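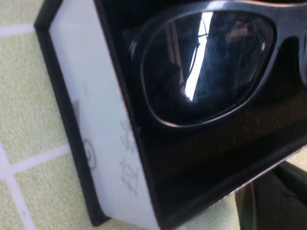
Wanted: packers with patience for sunglasses

Mokus sells sunglasses by mail, and sunglasses hate the mail. We need three people for our packing table in Ostumura, now through July, in shifts that end before anyone starts seeing lenses in their sleep.

You will put glasses into cases, glasses into boxes, and fingerprints on nothing. Black shiny plastic shows everything - so does a black box insert, and so does Tegwen Prydderch's face when she finds dust in one. 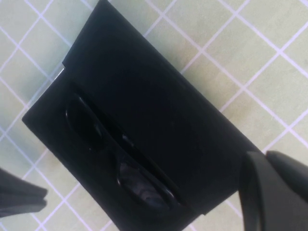 Black sunglasses with a soft black case.

You should have:
- steady hands and short sleeves
- decent eyesight (we see the irony)
- no strong need to try on every pair

Shifts run nearly 7 hours, with a paid lunch. Training takes 3 days, most of it spent learning to fold things again.

Write to Tegwen at the Mokus front desk by 15th February. A few lines about yourself will do.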